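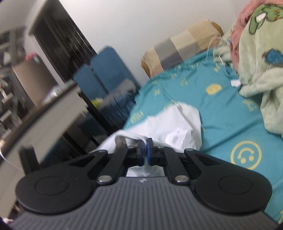
흰옷이 언제부터 '더는 희지 않은 옷'이 되는지는 사람마다 다르게 말한다. 우리 조는 이 차이가 옷에서 오는 것인지, 옷을 보는 빛에서 오는 것인지, 아니면 보는 사람의 기준에서 오는 것인지 알아보기로 했다. 물체의 색은 빛이 표면에서 어떻게 되돌아오느냐에 따라 달라진다. 은색 금속 나사 머리처럼 반들거리는 표면은 빛을 거의 한 방향으로 되돌려 보내므로 보는 각도에 따라 번쩍이는 점이 생긴다. 반면 면직물은 섬유 가닥 사이에서 빛이 여러 번 꺾이고 흩어져 어느 쪽에서 보아도 비슷한 밝기로 보인다. 흰 천이 희게 보이는 것은 이렇게 흩어진 빛에 가시광선의 여러 파장이 고르게 섞여 있을 때이다. 그중 파란 쪽이 조금만 줄어도 우리 눈은 천을 누렇다고 느낀다.

이 보고서는 Ulladbridge 생활과학 과목의 학기 과제로 작성하였다. 조원은 Theophilus Aidoo와 Jana Tiedemann을 포함한 네 명이며, 세탁 실험은 Theophilus가, 설문과 집계는 Jana가 맡았다. 나머지 두 명은 문헌 정리와 시료 준비를 하였다. 4월에 계획서를 제출한 뒤 실험실 배정이 늦어져서 조명 비교 실험은 처음 계획보다 줄여서 진행하였다.

1. 연구 목적

우리가 처음 정한 질문은 "흰옷을 오래 희게 입는 방법은 무엇인가"였다. 중간 발표에서 질문이 너무 넓다는 지적을 받았고, 다음 세 가지로 다시 정리하였다.

첫째, 같은 흰 면직물이라도 세탁 조건이 다르면 사람 눈에 구별될 만큼 색이 달라지는가.
둘째, 같은 천을 다른 조명에서 보면 판단이 달라지는가.
셋째, 사람들은 흰옷을 버리거나 입지 않기로 할 때 무엇을 기준으로 삼는가.

셋째 질문은 원래 계획서에 없던 것이다. 예비 조사에서 옷을 버리는 이유로 전체적인 누런색보다 특정 부위의 얼룩을 드는 사람이 많아서 추가하였다.

2. 이론적 배경

2.1 황변의 원인

흰 면직물이 누렇게 변하는 현상을 흔히 황변이라고 한다. 원인은 하나가 아니다. 가장 흔한 것은 피지와 땀이 섬유 안에 남아 산화되는 경우이다. 피지는 물에 잘 녹지 않으므로 찬물로 짧게 빨면 겉은 깨끗해 보여도 섬유 속에 일부가 남는다. 이것이 옷장 안에서 공기와 만나 천천히 색을 띤다. 여름옷을 빨아서 넣어 두었는데 다음 해에 꺼내 보니 목둘레가 누렇게 되어 있더라는 이야기가 여기에 해당한다.

다음으로 세제 찌꺼기가 있다. 세제를 정해진 양보다 많이 넣으면 헹굼에서 다 빠지지 않고, 남은 성분이 먼지를 붙잡거나 자체로 변색한다. 섬유유연제도 마찬가지여서 많이 쓰면 섬유 표면에 막이 쌓인다.

염소계 표백제를 잘못 쓴 경우도 있다. 면에는 비교적 안전하지만 폴리우레탄이나 나일론, 모와 견에 쓰면 오히려 누렇게 변할 수 있다. 요즘 흰 티셔츠나 셔츠에는 신축성을 주는 섬유가 섞인 제품이 많으므로 품질 표시를 먼저 확인해야 한다. 물에 철분이 많은 지역에서는 철 이온이 섬유에 붙어 갈색 기운이 도는 얼룩을 만들기도 한다.

2.2 형광증백제와 푸른빛

시중의 흰옷 가운데 상당수는 형광증백제로 처리되어 있다. 형광증백제는 눈에 보이지 않는 자외선을 흡수하여 파란 쪽의 가시광선으로 내보내는 물질이다. 섬유가 본래 가진 누런 기운을 파란빛이 덮어 주기 때문에 처리하지 않은 천보다 더 희게 느껴진다. 엄밀히 말하면 더 흰 것이 아니라 약간 푸른 것인데, 사람은 누런 흰색보다 푸른 흰색을 더 깨끗하다고 판단하는 경향이 있다.

형광증백제는 빛과 세탁에 의해 조금씩 효과를 잃는다. 햇볕에 오래 말린 옷이 예전처럼 하얗지 않다고 느껴질 때, 때가 낀 것이 아니고 증백 효과가 줄어든 것일 수 있다. 또 자외선이 거의 없는 조명에서는 형광증백제가 제대로 작동하지 않는다. 실내용 LED 조명 중에는 자외선을 거의 내지 않는 것이 많아서, 창가에서 새하얗던 셔츠가 방 안에서는 평범한 흰색으로 보일 수 있다.

2.3 주변 색의 영향

색은 혼자 보이지 않는다. 노란 바탕 위의 흰 천과 파란 바탕 위의 흰 천은 같은 천이라도 다르게 느껴진다. 이것을 동시 대비라고 한다. 바탕색이 짙을수록 흰 천은 더 밝아 보이고, 바탕이 색을 띠면 흰 천은 그 반대쪽 색으로 약간 기울어 보인다. 천이 접히거나 주름이 잡힌 곳에는 그늘이 생기고, 그늘진 부분은 주변에서 반사된 빛의 색을 받는다. 따라서 한 벌의 옷 안에서도 흰색은 여러 가지로 보인다. 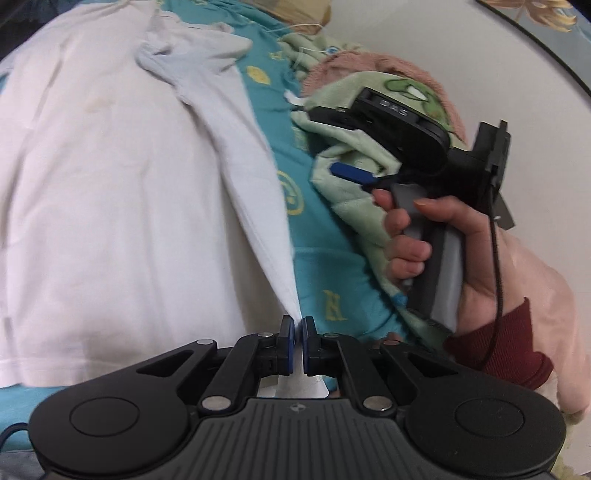
그림 2. 청록색 무늬 천 위에 펼친 흰옷. 소매처럼 보이는 부분은 몸판보다 약간 푸르스름하고, 몸판 위쪽 가운데에 옅은 황갈색 얼룩이 있다.

가정에서 흰옷의 상태를 확인할 때는 대개 침대나 바닥에 펼쳐 놓고 본다. 이때 깔린 천의 색까지 생각하는 사람은 거의 없다. 우리 조는 이 점을 고려하여 본 실험에서는 바탕을 회색 종이로 통일하였다.

3. 연구 방법

3.1 시료

시료는 무늬가 없는 흰 면직물을 같은 크기로 잘라 만들었다. 천은 Plimovside에 있는 원단 가게에서 한 필에서 끊어 샀고, 가게에서는 형광증백 처리가 된 제품이라고 설명하였다. 시료 가장자리는 올이 풀리지 않도록 박음질하였다. 처음에는 핑킹가위로만 잘랐는데 예비 세탁에서 올이 풀려 서로 엉켰다.

오염은 식용유와 간장을 묽게 섞은 액을 사용하였다. 실제 피지와 성분이 다르다는 한계는 있으나, 학교 실험실에서 준비할 수 있고 시료마다 같은 양을 묻힐 수 있다는 장점이 있다. 오염액을 떨어뜨린 뒤 하룻밤 두었다가 세탁하였다.

시료는 세탁 조건에 따라 6종으로 나누었다.

가. 세탁하지 않은 새 천 (오염 없음)
나. 찬물, 세제 표준량
다. 찬물, 세제 표준량의 두 배
라. 따뜻한 물, 세제 표준량
마. 따뜻한 물, 세제 표준량, 산소계 표백제 추가
바. 따뜻한 물, 세제 표준량, 세탁 전 담가 두기

세제는 Ukuren 분말 세제 한 종류만 사용하였다. 물 온도는 세탁기 표시가 아니라 세탁조에 온도계를 넣어 확인하였다. 세탁과 건조는 학교 근처의 Nartey 빨래방에서 하였다. 다른 손님의 세탁물과 섞이지 않도록 기계를 따로 썼고, 건조기는 쓰지 않고 그늘에 널어 말렸다.

3.2 육안 평가

평가는 학교 307호 실습실에서 진행하였다. 이 방은 암막 커튼이 있어 바깥 빛을 막을 수 있다. 책상 위 밝기는 조도계로 재어 약 600룩스가 되도록 등의 높이를 맞추었다. 평가자는 시료의 세탁 조건을 모르는 상태에서 가장 희다고 생각하는 것부터 순서대로 놓았다. 그다음 커튼을 열고 창가 책상에서 같은 일을 다시 하였다.

시료 뒷면에는 기호만 적었고, 사람마다 처음 놓인 순서를 바꾸었다. 한 사람이 다 보고 나면 다음 사람이 들어오기 전에 시료를 다시 섞었다. 평가자는 손을 씻고 시료 가장자리만 잡도록 하였다. 그래도 여러 사람의 손을 거치면서 마지막에는 모서리가 조금 구겨졌다.

3.3 설문

설문은 교내와 Plimovside 주민 센터에서 종이로 받았다. 빠짐없이 답한 90명의 응답을 분석에 사용하였다. 문항은 흰옷을 얼마나 자주 입는지, 어떻게 빠는지, 입지 않게 되는 이유는 무엇인지, 상태를 어디에서 확인하는지로 구성하였다. 이유를 묻는 문항은 보기를 주지 않고 직접 쓰게 하였다. 보기를 주면 우리가 생각한 답만 나올 수 있다는 Jana의 의견을 따랐다. 그 대신 비슷한 답을 묶는 작업에 시간이 많이 들었다.

4. 결과

4.1 세탁 조건에 따른 차이

인공조명 아래에서 대부분의 평가자는 새 천인 '가'를 맨 앞에 놓았다. '마'가 그다음에 오는 경우가 가장 많았고, '바'와 '라'는 사람에 따라 순서가 바뀌었다. '나'와 '다'는 뒤쪽에 모였다.

예상과 달랐던 것은 '다'의 위치이다. 세제를 두 배로 넣었는데도 '나'보다 희다고 본 사람이 많지 않았고, 오히려 뒤에 놓은 사람이 있었다. 손으로 만졌을 때 '다'가 조금 뻣뻣하다고 말한 평가자도 있었다. 헹굼 뒤에 남은 세제의 영향으로 추측하지만, 잔류량을 재지 않았으므로 확인된 것은 아니다.

'바'는 담가 두기만 했는데도 '라'와 비슷하거나 더 나은 평가를 받았다. 기름 성분이 포함된 오염에서 물과 닿는 시간이 중요하다는 문헌의 설명과 맞는다.

4.2 조명에 따른 차이

창가에서는 '가'와 나머지 시료의 차이가 더 뚜렷하다고 말한 사람이 많았다. 새 천에 형광증백 효과가 가장 많이 남아 있어 자외선이 들어오는 창가에서 더 밝게 보인 것으로 해석하였다. 반대로 '라'와 '바'는 창가에서도 여전히 구별하기 어렵다는 반응이 나왔다.

평가 중간에 구름이 끼어 창가의 밝기가 변한 때가 있었다. 이때의 응답을 뺄지 조에서 의논하였고, 따로 표시만 하고 포함하였다. 빼고 보아도 시료의 순서는 같았다.

4.3 입지 않게 되는 이유

설문에서 가장 많이 나온 답은 부분 얼룩이었다. 목둘레와 겨드랑이가 함께 언급되는 일이 많았고, 음식 자국이 뒤를 이었다. 옷 전체가 누렇게 되어서 입지 않는다는 답은 그보다 적었다. 전체가 고르게 변한 옷은 새 옷과 나란히 놓기 전까지 잘 모르겠다고 쓴 응답자도 있었다.

얼룩의 크기보다 위치가 중요하다는 답도 눈에 띄었다. 바지 안에 넣어 입는 셔츠라면 밑단의 얼룩은 상관없다는 식이다. 앞판 얼룩에 대해서는 작고 옅어도 외출복으로 입지 않겠다는 답이 많았다. 이런 옷은 대부분 바로 버려지지 않고 잠옷이나 청소할 때 입는 옷으로 쓰이다가 걸레가 된다고 하였다.

상태를 확인하는 장소로는 방 안과 욕실이 많았고 창가나 베란다는 적었다. 입고 나간 뒤 밖에서 얼룩을 발견한 경험을 쓴 사람이 여럿 있었다.

5. 논의

세탁 조건의 차이는 사람 눈에 구별되었지만 모든 조건이 구별된 것은 아니다. 찬물과 따뜻한 물의 차이는 비교적 분명했고, 따뜻한 물 안에서의 차이는 산소계 표백제를 쓴 경우를 빼면 작았다. 집에서 흰옷을 관리한다면 세제 양을 늘리는 것보다 물 온도와 담가 두는 시간을 먼저 바꾸어 보는 편이 낫다고 본다. 다만 따뜻한 물은 에너지를 더 쓰므로 흰옷만 모아서 한 번에 빠는 방법과 함께 생각해야 한다.

조명에 대해서는 옷의 상태를 한 곳에서만 보고 판단하지 말 것을 권한다. 형광증백제가 들어간 옷은 창가에서 희게 보이고 실내에서 덜 희게 보이므로, 실내에서만 보고 옷이 낡았다고 생각할 수 있다. 얼룩은 밝은 곳에서 옷을 평평하게 펴고 보아야 찾기 쉽다. 주름 그늘과 옅은 얼룩은 얼핏 비슷해 보이는데, 천을 당겨 펴면 그늘은 사라지고 얼룩은 남는다.

설문 결과는 우리가 처음 세운 가정과 달랐다. 우리는 사람들이 흰옷을 포기하는 까닭이 황변일 것이라고 생각했다. 응답자들은 옷 전체의 색보다 남의 눈에 띄는 한 곳을 더 신경 썼다. 그렇다면 옷을 오래 입게 하려면 전체 표백보다 얼룩이 생긴 직후의 부분 세탁을 알리는 것이 효과적일 수 있다. Theophilus는 이 부분을 안내문으로 만들어 기숙사 세탁실에 붙이자고 제안하였고, 초안을 작성해 둔 상태이다.

6. 한계

오염액이 실제 피지와 다르다. 세탁을 한 번만 하였으므로 여러 번 입고 빠는 동안 쌓이는 변화는 보지 못하였다. 시료가 면 한 종류여서 혼방 제품에는 결과를 그대로 적용할 수 없다. 색차계를 빌리지 못해 육안 평가에만 의존한 점도 아쉽다. 평가자의 나이가 학생에 치우쳐 있는데, 나이가 들면 수정체가 누렇게 변하여 색을 다르게 본다는 문헌이 있으므로 나이가 다른 집단에서는 순서가 달라질 수 있다.

창가 평가는 날씨를 통제할 수 없었다. 다음에 같은 실험을 한다면 자외선이 포함된 표준 광원을 쓰거나, 적어도 같은 시간대에 여러 날에 걸쳐 평가할 것이다.

7. 후속 과제

보관 조건을 다루는 실험을 이어서 하려고 한다. 세탁한 시료를 비닐에 싼 것, 종이에 싼 것, 그대로 둔 것으로 나누어 상자에 넣었고 다음 학기에 꺼내어 비교한다. 상자는 307호 뒤쪽 수납장 맨 아래 칸에 있으며, 꺼낼 때까지 열지 않도록 겉에 조 이름과 Jana의 연락처를 적어 두었다.

设문지 원본과 시료 기호 대조표는 담당 교사에게 제출하였다.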